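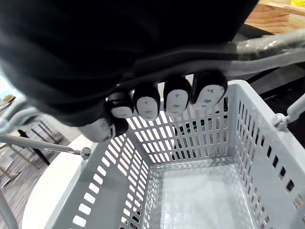
Porkow Progress Report, No. 12

To: Yuen Small Grants
From: Ya-wen Kwok, Porkow practice store
Period: November, with a few things that spilled over
Submitted: Dec 11, 2023

Where we are

When I last wrote, the produce department was a folding table and a bowl of lemons. I described it then as "modest." It is now a proper wooden display with compartments, long enough that you have to walk to get from one end of it to the other, and I would like to thank Yuen for paying for most of it. The part you didn't pay for is covered under Money, and I would ask you to read that section in a generous mood.

For anyone new to the file, Porkow is a practice store. People come to rehearse an ordinary shopping trip before doing it somewhere with a line behind them. They take a basket, choose a few items from a list, carry them to the counter and then put everything back. The last step is the one real stores don't offer. We ran 21 sessions in November, which is what we promised, although one was mostly spent looking for the list.

The display

It came later than the supplier said and earlier than I expected. It is wood, it is heavy, and it doesn't fit through the side door. We took it in through the front after removing something from the front door that has since been put back, nearly straight.

Each compartment takes one kind of vegetable or fruit. This was the single most requested change from the last round of comments, where the complaint was that finding an onion at Porkow felt like an archaeological dig. The dividers have helped a lot. People go along the display, see what they want and reach for it. They also put things back in the right compartment more often than I do.

We oiled the front rim with Hikeck finish before opening. The tin says to leave it overnight. We left it for lunch. For several days the whole room smelled like a boat, and two people asked politely whether something was being built. It has worn off now, and I have the rest of the tin if Yuen would like it.

Cucumbers went in close to the front rim and are a great success. They are easy to see and easy to pick out, and when one rolls it doesn't go far. Napa cabbage was my idea and met with doubt at the planning stage, on the grounds that it's big and an awkward shape. Those are the reasons I wanted it. Anybody can put a lemon in a basket. A cabbage makes you think about where the handle is going to be.

Baskets

The new shopping baskets are from Niltetti. They are plastic, with perforated sides, and they stack, and once stacked they have no wish to be parted. The trick is to hold the lower one with your knees and pull the upper one straight up by the rim. I have put this in the session notes in more dignified language.

The raised handle gets in the way of large items if you leave it standing in the middle. Most people work out for themselves that it goes to one side. A few prefer to hold the basket up by the handle with one hand and load with the other, which is how most of us shop when we're in a hurry, and we have stopped correcting it. The basket tips a little. So do baskets in every store I have ever been in.
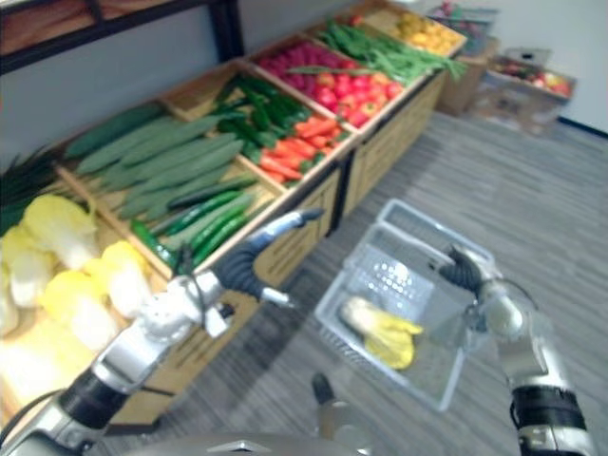 Napa cabbage in the basket, cucumbers by the front rim of the display.

One unplanned lesson has come out of this. A lone cabbage in a tilted basket goes wherever it likes. We now suggest adding a second item fairly early in the trip, and the November list was rewritten so that the cabbage is no longer first and last.

The floor

You asked about the carpet. We still have the carpet. It is gray and patterned and forgives a good deal, but it is an office carpet, and wheels move over it like a person wading. I got one quote for vinyl tile and put it in a drawer. For now, baskets do better than anything with wheels, and the sessions are planned to suit. If Yuen ever has a little left at the end of a year, please think of our floor.

Money

The grant for the display and its contents was 1,000 dollars. We spent 1,017. The 17 dollars is the Hikeck finish plus a pack of felt pads for the display's feet, which I bought without asking and would buy again. Porkow has covered the difference. Receipts are attached, including one that has been through the wash in my coat pocket. The total on it can still be read if you hold it near a window.

Niltetti invoiced the baskets separately under the earlier equipment line, so you won't find them in this total. They invoiced us twice, in fact. I paid one and wrote a friendly letter about the other.

What didn't get done

The price signs. I have the holders, and I have the card, and I have strong opinions about the lettering. I don't have the signs. Shoppers have been asked to imagine the prices, and they consistently imagine lower ones than I would.

The scale is also still in its box. It wants a level surface, and the only level surface we own is the counter, where the register lives. I am looking for a small stand, preferably free.

The shelf labels for dry goods are finished but have one spelling mistake, repeated throughout. I'll reprint them with the price signs so that I only have to face the printer once.

Next

Price signs first, then the scale. After that I would like to swap some of the produce around between compartments every couple of weeks, so that people have to look for things again. There is some resistance to this from regulars, who have learned where everything is and feel they earned it. They have a point, but their own supermarket will do it to them sooner or later.

I'd also welcome a visit before the next payment is discussed. Come to the front door and push near the top, where it sticks.

Ya-wen Kwok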